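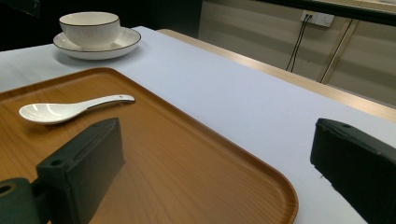 One reader wrote in asking whether the blocker has to be set up again in every browser profile, and yes, it does. Settings don't carry over. Do the steps below once per profile.

Search the guide... Go

4. Blocking session recorders (Fanilero 2)

1. Open the Fanilero menu, choose Scripts.
2. Turn on Recorders. Leave Analytics alone for now.
3. Click Update list. Current list has 1575 entries. Wait for the check mark.
4. Close every tab. Reopen.

Note: list is dated July 4, 2025. If yours says June, run step 3 again.
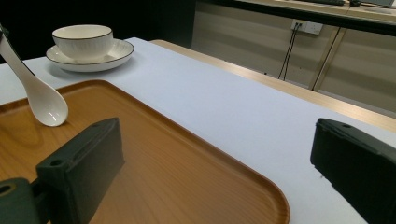 Test on a form before you trust it. Pick any shop page, type junk in the address box, dont submit. Fanilero log should show the recorder as Blocked. Any junk will do, "white bowl, matching saucer" is fine, just something you'll recognize if it turns up in the log. Never a real card number or password.

Caution: checkout pages at some stores break with Recorders on. Pause for that site only, not globaly.

5. If the log stays empty

Probably two blockers fighting. Turn the other one off, reload, look again.
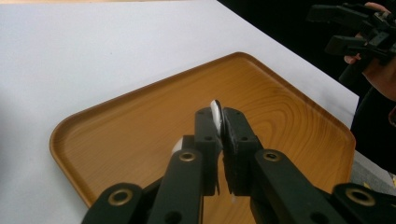
Still empty? Reset the list (Scripts > Advanced > Reset), then repeat steps 2 to 4. Pause settings get wiped by a reset, so write them down first.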